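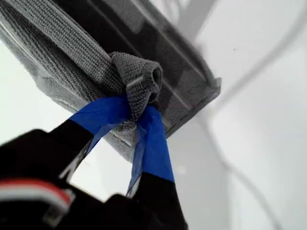 Wrist view, cloth corner held between taped fingertips.

Skeromon Cloth Set
Maintainer: Khurram Bajwa
Released: May 22, 2023

Skeromon is a set of 382 teleoperated episodes of two-arm cloth handling, recorded for imitation learning. All episodes use gray cloth on a white tabletop. Areeba Rind and Anjani Sitompul drove the arms; Zubaida Ansari checked the labels.

Contents
Each episode is one folder with the video streams, joint positions for both arms, gripper opening and a task string. Video and joint data share one clock. Episodes run roughly 8 seconds before trimming.

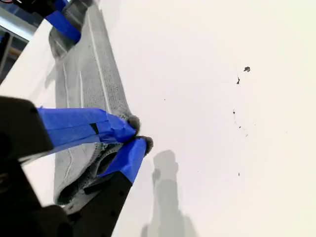

Pinch grasp on the cloth, with a second taped fingertip at its upper end.

Task strings
pick_corner – one arm grasps a corner and lifts.
hold_and_pull – one arm pins the cloth, the other pulls.
handover – the cloth passes from one arm to the other.
fold_once – a single fold, released flat.

A grasp counts as held if the cloth stays between the fingertips until the operator opens the gripper. Slips are kept and marked slip=1. Do not drop them when training a grasp classifier.
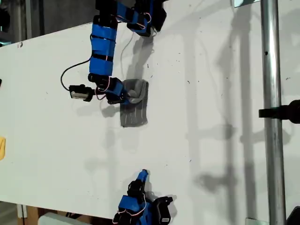 Overhead view. Upper arm holding the gray item, lower arm at the bottom edge.

Known issues
Arm shadows are strong on the white surface and move with the arms. Models trained on the overhead stream alone tend to follow them.
Specks and marks on the table were not cleaned up or masked.
In 4 episodes the gripper opening is missing and filled with -1.
Cloth color does not vary. Expect poor transfer to patterned fabric.
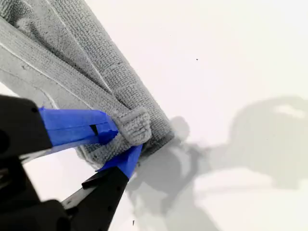
Blue fingertips closed on a pinched fold, towel in layers.

Splits
Train and test are split by operator session, so neighboring episodes never land on both sides. Keep this if you make your own split.

Loading
Run the reader in tools/ with the episode number. Version 2 of the index is required – version 1 has the arm names swapped.

Contact
Label errors go to Nighat Satti, with the episode number and frame range.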